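Ticket 989 — electric pot, lid rattling at the boil
Opened Dec 10, 2023

Lovely little pot, and I'd love to keep it! From setting 3 up, the lid chatters for up to 18 minutes.

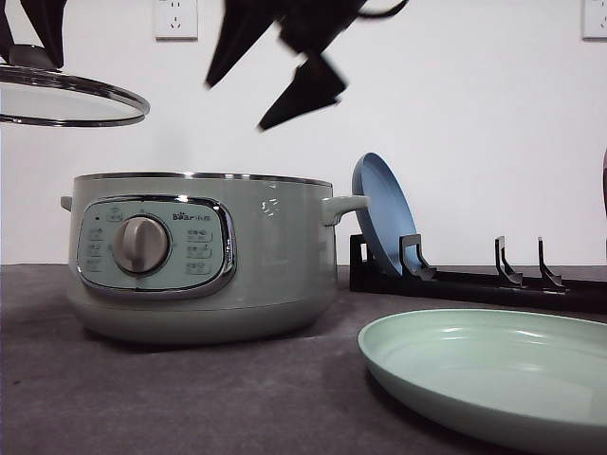 Tried so far: descaled it, wiped the rim, moved it to another socket. No change.
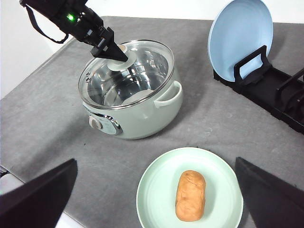 Rattling is worst with soup. Bear support suggested checking the steam holes — the two small ones near the lid's rim — so I'll poke those through tonight and report back.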